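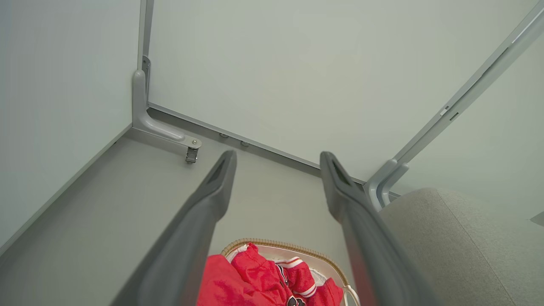 Lộc Âu wants to know why we bother re-zeroing the gripper when it still picks things up fine. Fair. It picks up fine until it doesn't, and by then you've got a night of bad logs. Short version: zero it on every startup. Long version further down under Zeroing.

# Mesari cell: FAQ

Last edited 11/05/2026. Covers the garment cell only. The Fasel arm next door has its own page, don't mix them up, the mount bolts are different.

## Startup

**What order do I power things?**
Controller, arm, gripper, camera. Camera last. If the camera comes up before the gripper the driver grabs the wrong port and you get error 158. Harmless but you have to restart the lot.

**Error 158 and I did the order right?**
Cable. Reseat the connector at the wrist, then try again. Still there, swap the cable. Spares in the top drawer, labeled Thân.

**Does the enclosure need to be closed up?**
Yes for running. Panels on, all fasteners snug. You can leave one panel off to look at something with the arm disabled. Disabled, not paused.

## Zeroing

**How do I zero the gripper?**

1. Clear anything out of the fingers.
2. Jog to the park pose, well off the floor.
3. Run the zero routine from the Trelletti menu. Fingers close, then open all the way.
4. Check the readout. Closed should be 0, open should be 732.
5. Save. People forget save.

**Open reads lower than 732?**
Something's in the way or the finger screws have backed off. Look first, then wiggle each finger by hand with the power off. Any play, tighten and re-zero. Don't just type 732 into the offset box. We will find out.

**Closed won't hit 0?**
Usually lint. See next bit.

## Fingers

**How often do they get cleaned?**
Every 24 hours of run time, or sooner if grip starts slipping. Dry cloth first, then a damp one, then let them dry. No solvent. It makes the surface go tacky and then everything sticks to it.

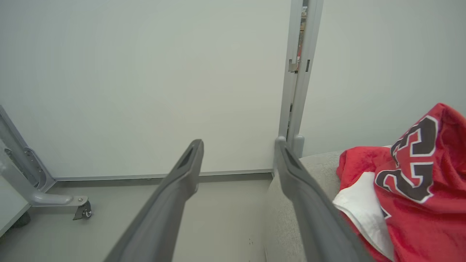

Lint is the number one call I get on this cell. Smooth fabric is no big deal, fleecy stuff is the problem, so after a run with anything like that bunched-up red piece on the gray seat, check the fingers even if you're not due. The spot people miss is the long slot near the end of each tip. Soft brush, work along the slot and not across it, both fingers. A wooden pick is OK if it's packed in. No screwdrivers please.

**When do I replace the fingers?**
When the tips are rounded enough that a thin sleeve slides out, or if you see a crack. Replace as a pair, always. New with old never lines up.

**How do I swap them?**
Power off, lock on. Each finger has four screws. Back them all out a little before you take any of them right out, otherwise the last one binds. Fit the new pair, tighten crosswise, zero. Then three test picks with a soft garment befor you walk away.

**Left and right the same part?**
No. Look at the mark on the inside of the base. Yes people have put them on backwards.

## Camera

**Picture looks milky.**
Wipe the lens. Lens cloth, not your shirt.

**Fingers look like they moved in the view.**
Camera bracket has slipped or a finger is loose. Pull up the saved reference view and compare. If both fingers are off by the same amount it's the bracket. Only one off, it's that finger. Fix, zero, then save a new reference view.

**Do I need to recalibrate after cleaning?**
Not if you didn't touch the bracket. If you bumped it, yes.

## Odds and ends

**Can I move the basket or the seat?**
Between runs sure. Not during one. The arm plans off what it saw at the start and it wont notice.

**Arm stopped with a garment still in the grip?**
Disable, support the garment with one hand, hit manual release. Don't yank, it loads the fingers sideways and that's how the October pair got bent.

**Where do I log all this?**
Clipboard on the controller, then the shared sheet. Write the open and closed readings, even when they're good. Initials too.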